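I hit demo number 200 before lunch and I'm still grinning! Our project, Kamley, is learning to pick things out of a bin, and for now it learns from me: I steer the arm by remote control, close the gripper, lift, let go, start over.

My first 2 days were awful. I kept coming in too steep and bumping the walls, and every one of those runs got tossed. Then I slowed way down (like, parking-a-borrowed-car slow) and it clicked.

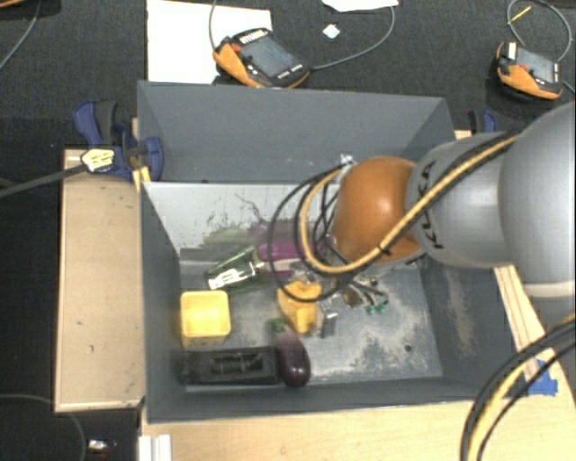

The eggplant is my favorite because it's slick and round, so I have to commit to a grip. Bottles I still dread. The goal is 700 demos by December, and then we train and let Kamley try it without me. I can't wait!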